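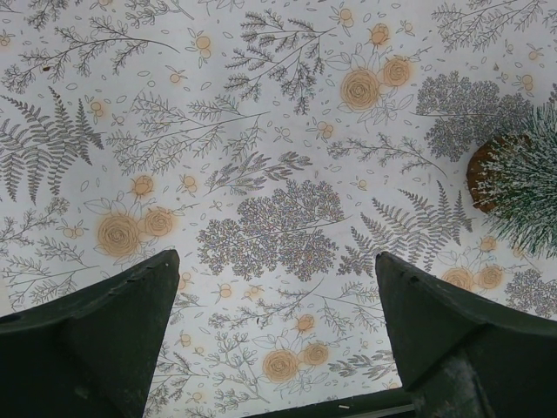
Side quests are the little jobs in a role-playing game. Extra stuff. You don't have to do them to finish the story, but lots of players do. Why? Well, a big game has a big world, and the main story only takes you through a bit of it. Think of a pattern packed with plants, like the one in the picture. You can look at it fast and say "plants." Or you can stop and follow one bit of it. Side quests are for the stopping kind of player.

Main quest, side quest

Main quest = the big story. In Larketti, you play a young ferry pilot called Ornetti, and the main quest is to bring the river back before the whole valley dries up. Skip that and there's no ending.

Side quest = a small story next to it. An old baker in the town of Lernton has lost her recipe book. You can help. Or walk right past her, and the river still gets saved.

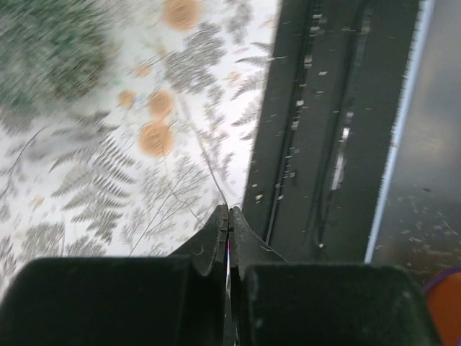

A sliver of white and pink between two tips.

How do you find one?

Talk to people. Really, that's most of it. Characters run by the computer are called NPCs. Short for non-player characters. Some of them just say hello. Some have a problem. In Larketti they get a small yellow star over there heads, but plenty of games give you no star at all and you have to listen.

Other ways:
Read notes on walls and doors.
Go back to a town you already visited. New people, new jobs.
Open the quest log. It's a list the game keeps so you don't have to remember everything.

What do you get?

Coins, mostly. Or items, or experience points (XP for short), which make your hero stronger. The baker gives you 110 coins and a loaf that heals your whole team. Some quests give you no prize, just more story. Masson, the grumpy guard, has 4 quests, and by the last one you find out why he never leaves the gate. Worth it.
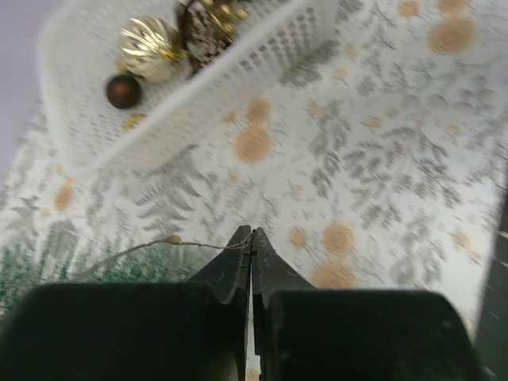
Gold ball, pine cone, white basket.

Kinds of side quest

Fetch quest: go get a thing, bring it back. Easy. Can get boring if a game has to many.
Escort quest: walk with someone and keep them safe. They're usually slow.
Hunt: beat one tough monster. Save your game first!
Puzzle quest: no fighting, just thinking.

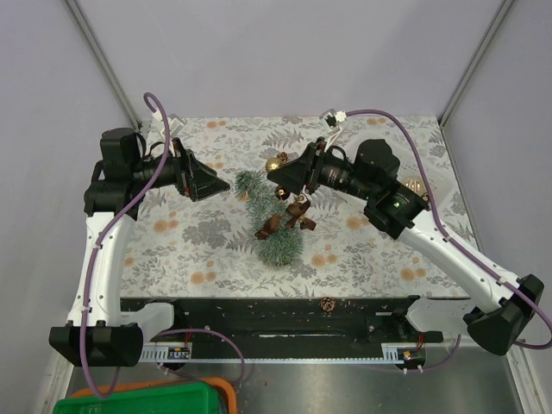
Can you miss one?

Yes. Some side quests close when the main story moves on. The baker leaves Lernton after chapter 2, so go see her early. If you miss her, it's OK. Start a new game some day and try again.

Words by Solène Delorme. Checked by Pascal Sabatier. Next up in August: boss battles.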